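About Enholm

Enholm supplies and looks after washroom and bathroom consumables for guest houses, small hotels, staff accommodation and short-stay flats. We hold the stock, pack it by room, deliver it on a fixed round and keep the record of what went where. We have 21 staff, two packing rooms and one warehouse.

Our customers range from a single let flat above a shop to a student residence with 139 rooms. The service is the same for each of them. What changes is the length of the round and the size of the crate.

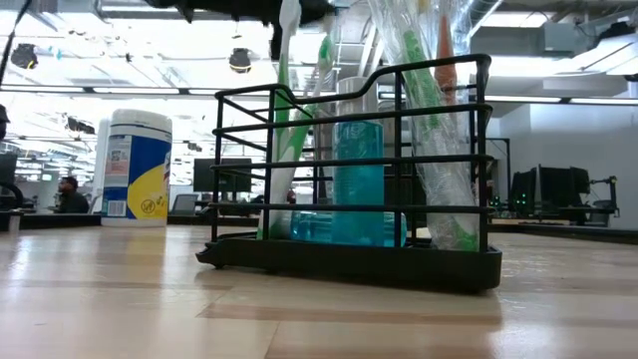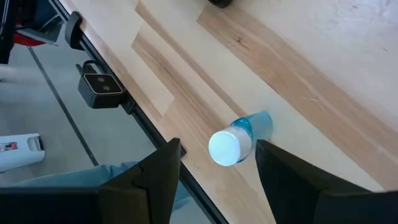 How the company began

Enholm was set up by Roswitha Heitmann, who had spent eleven years as a housekeeping manager and had grown tired of ordering from four suppliers with four delivery days. The first premises were a rented unit with a roller door and no heating. Stock was kept on second-hand library shelving, part of which is still in use in the returns area.

For the first two years the company sold by the carton only. Customers bought more than they could store, and a good deal of it was thrown away when it passed its date. In the third year we moved to supply by room, in which the customer tells us how many rooms are let and for how long, and we work out the quantity. Carton sales are still available to customers who ask for them, but they now make up a small part of the work.

In the following year we took over the rounds of Coelho, a linen hire firm whose owner was retiring. Coelho's drivers came with the rounds. The linen side was sold on, and we do not supply sheets or towels.

What we supply

The current list has 2,061 lines. It covers paper goods, soap and hand wash, oral care, shower products, hair care, bin liners, cleaning fluids for washroom use, and the holders, trays and dispensers that go with them. Kitchen items are kept to washing-up liquid, cloths and dishwasher tablets. We do not supply medicines, razors sold singly, or anything that needs a licence to store.

New lines are added twice a year, in March and September. A line is dropped if it has not been ordered for twelve months, and customers who have bought it in the past are told before it goes. Substitutes are never sent without agreement. If a line is out of stock, the crate goes out with a space and a yellow slip, and the missing item follows on the next round.

How the rounds work

There are 3 rounds: north, coast and town. Each has its own driver, its own vehicle and its own set of crates. Room numbers must reach us by 4 p.m. on the day before a delivery. Numbers that arrive after that time are held for the next one.

Crates are packed in the reverse order of the drops, so that the first delivery is nearest the door. Every crate carries a printed sheet with the customer code, the room count and the packer's initials. The driver takes back the empty crate from the previous visit and any unopened stock the customer no longer wants. Returned stock is checked for seal, date and damage. Items that pass go back on the shelf and the customer is credited in full. Items that fail the check are logged by cause – crushed, leaked, opened, out of date – and the log is read each month by the purchasing desk.

The log has led to several changes. Two hand wash bottles were replaced with a shorter type from Gullo after repeated cap failures in transit. Paper goods were moved to the top layer of the crate. The coast round, which has a long stretch of unmade road, now uses crates with a lip on all four sides.

Stock control

We run our stock on a system called Boma, which was written for us and has been extended several times. It holds one record per room and not one per customer. If a room has a shower but no bath, or a dispenser on the wall in place of bottles, Boma knows this and changes the packing sheet to match. Customers can look at their own room records and ask for corrections. They cannot change the records directly; we tried this for one winter and the number of wrong deliveries went up.

A full count is done every December, when the rounds are at their lightest. Part counts are done through the year by aisle. Liquids are kept below shoulder height and in trays deep enough to hold the contents of the largest bottle stored there. The warehouse is kept between 10 and 22 degrees. Stock with a date is issued oldest first.

The people

Roswitha Heitmann remains managing director and deals with contracts of more than one year.

Mehwish Jatoi is head of purchasing. She joined as a packer, moved to the returns desk and has run purchasing since the move to supply by room. Suppliers who want a line to be considered should write to her with a data sheet and two samples.

Lesego Cele runs the rounds. Questions about delivery times, access, keys and parking should go to him, as should any complaint about a driver.

Uzma Dhanial looks after Boma and the room records. She visits each new customer before the first delivery, with a measuring tape and a form, and the service does not start until the form is complete.

Benjamín Daza is warehouse manager and is also responsible for safety and training. New packers spend their first two weeks with him on the town round, where the crates are smaller.

Waste and packaging

Crates are used until they crack and are then sent back to the maker for regrinding. Outer cartons are flattened and baled on site. We have replaced plastic void fill with shredded card from the same cartons. Refill containers are offered for hand wash, shower gel and all cleaning fluids, and the customer pays a deposit on each container – this appears as a separate line on the invoice and is not subject to discount.

Becoming a customer

We take on new customers where the address falls on or close to an existing round. There is no joining fee and no least number of rooms. The normal agreement is for six months, with one month's notice on either side after that. Invoices are sent at the end of each month and show the cost per room, the credit for returns and any deposit held.

Visits to the warehouse can be arranged on working mornings before 11 a.m. Visitors need closed shoes and should report to the side entrance, as the front door opens on to the loading bay.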